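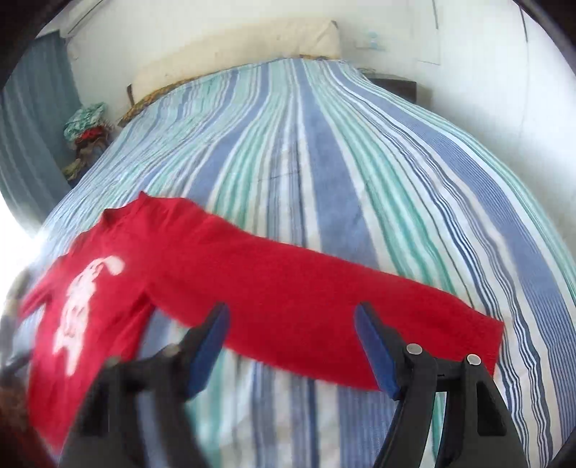 Folding Sweaters at Skulbridge

A short gallery from the linen and laundry pages of the Skulbridge guesthouse in Dullton. Knitwear gets folded on the bed here – the dresser top is too small.

Red long-sleeved knit with a white print on the front. Sleeves are laid out straight before they go in.

The bedspread is a striped weave from Arano, bought in July. It has been through the wash 3 times and the blues have kept their color.
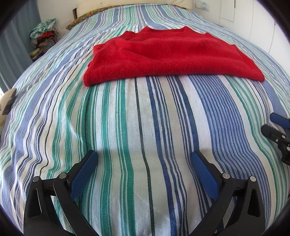
Should sweaters be folded or hung?

Folded. Hangers pull the shoulders out of shape, and a heavy knit gets longer over a season. Keep the stack low and put the thickest ones at the bottom.

Next gallery: pillowcases and sheets. The full set has 831 pictures – older ones are under Kravchuk Room.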